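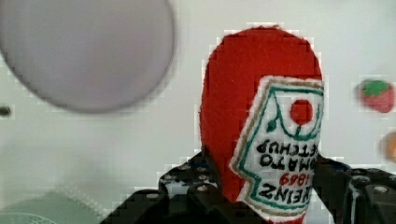 Ketchup in the gripper, kitchen table set

KITCHEN TABLE: WHERE WE'VE GOT TO

Quick one from the table end of the room, as the newsletter goes out tonight and I've still got two batches to label.

Total as of Wednesday: 1,632 examples kept. Target for the February build was 1,000, so well past it. Before anyone gets excited, a big chunk of those are the ketchup. It's soft, it's easy to grab, everyone likes driving it. We now have far more ketchup than we need and not nearly enough of anything with a handle. Please stop choosing the ketchup when the sheet says "free choice".

For those who've joined since the last issue: one example = one go, start to finish, by a person driving the arm, with a written instruction attached. "Put the ketchup in the green bowl." "Move the strawberry next to the plate." That sort of thing. The learner gets the pictures, the arm positions and the sentence. So the sentence matters as much as the driving. More on that further down.

New this month, mixed layouts. Plate, bowl, cups, fruit, all out at once, and the thing you want is somewhere in among the things you don't. The old Prureck set had one object on a bare table and the learner got very good at going for whatever was there. Didn't matter what you asked it for. Dewanti Liem spotted it by asking for a banana with no banana out, and it picked up a cup, quite happily. Hence the clutter.

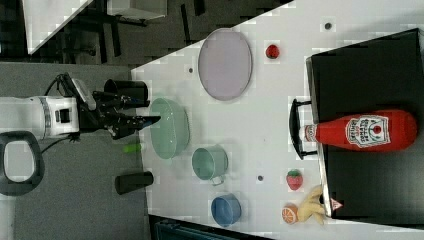
Layout cards are in the tray by the door. Pull one, set the table from it, do your goes, put the card at the back. Don't tidy between goes. If a strawberry rolls it stays where it rolled, and the next instruction starts from there. We had a week of beautifully neat tables from the morning group and it's nearly useless, every orange slice in the same spot.

Also vary your way in. From above, from the side, low, whatever the arm will reach. Slow is fine. Stopping dead for a think in mid air is less fine, the learner copies the pause. If you need a think, have it before you press start.

Bad goes. Keep them! Mark them as bad, don't delete. Dropped it, missed it, knocked the cup, all useful, the Cusside people have asked for exactly those and we've been binning them. If you dropped it and then picked it up again and finished, that's a good one, mark it "recovered". There's a box for it now, under the other two.

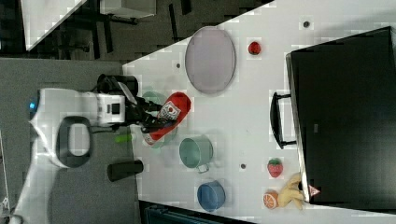
Page last changed: Wednesday, 16:40

Instructions, then. Some of what's coming through:

"do the bowl"
"ketchup"
"same as before"

None of those can be used. The learner doesn't know what before was. Write it as you'd say it to someone who has just walked in. Say what to pick up and where it goes. Colour is good if there are two of something. Left and right are a pain as it depends on where you're stood, so we've settled on left and right as seen from the overhead view, always, even if it's backwards from your chair. Tape a note to your screen if you have to, I have.

Different wordings for the same job are very welcome. "Pop the banana on the plate", "banana onto the plate please", all fine. Tomić's lot typed theirs from a fixed list and ended up with a model that only understood the list.

Double check your spelling but don't lose sleep. People will type "strawbery" at it in real life.

Bit of news on the labelling side. Vosico have sent the new version of the viewer and it lets you trim the dead bit at the start of each go. Trim to just before the arm moves. Not after it's moved, before. I've had to put back the starts on a whole afternoon's worth. Save as you go too, it still falls over if you leave it open through lunch. 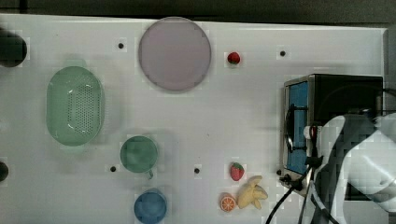
Next up is the oven. Three kinds of job to begin with: open the door, close the door, put something in. Opening is going to be the slow one, so allow a longer slot and don't book it straight after someone else's. Push the handle gently. If you feel you're fighting it, stop, back off, mark it bad and start agian. After that we'll string two jobs together in one go, so door open then banana in, with a single sentence covering both.

Cups after that. Both of them, right way up and on their sides, in the bowl and out of it.

Slots for next fortnight are on the usual sheet. Mornings are mostly gone, plenty of space after 3. New drivers need one sit-in with Dewanti first, message her and she'll find you a time. Everyone else, pull a card and crack on.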